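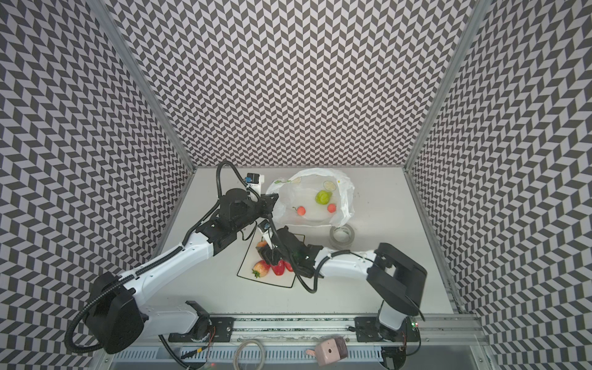

From: Aksel Bisgaard
To: allotments list
Date: 19 September 2018
Subject: Re: Garlic order for November planting

Priya Villanueva wrote:
> Is anyone putting in a joint order for seed garlic this year? I'd
> like 2 kilos if the price is reasonable. Also, is it worth paying
> for the named sorts, or will bulbs from the greengrocer do? My
> plot is at the Lykkegaard end and gets very wet in winter.

Priya,

Yes, I'm ordering again. I need amounts by the end of next week. Postage is shared out by weight, and if we get to 15 kilos it's free.

I wouldn't use greengrocer bulbs. I tried them on half a bed two years ago and they came up late and stayed small. A lot of what the shops sell was grown somewhere much warmer. I also don't like the risk of bringing in white rot, as we've kept clear of it at our end so far.
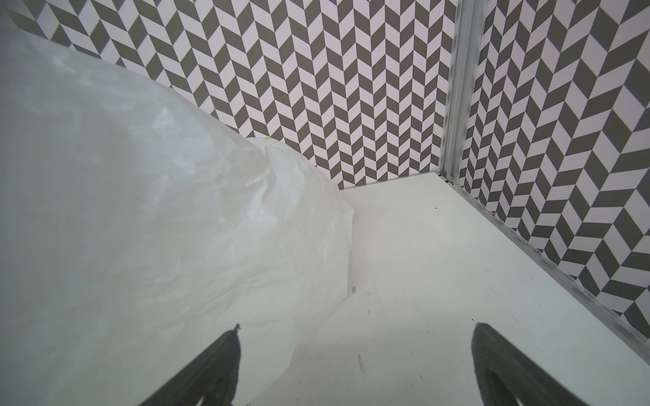 For wet ground I'd go for a hardneck and plant on a ridge. Mine are a hand's width apart with 7 to a row, tips just under the surface. Break the bulbs up on the day you plant and keep the small inner cloves for the kitchen. I dig in compost first but no fresh manure — it gave me a lot of leaf and poor bulbs.

Planting in November has worked well enough for me. Renen puts hers in earlier and lifts them earlier, with much the same crop. I had 92 bulbs this summer, almost all of them fit to store, and they are hanging in the shed now.

If you want onion sets as well, say so and I'll add them. Potell still owes me for last year's shallots, so please pay when you collect.

Aksel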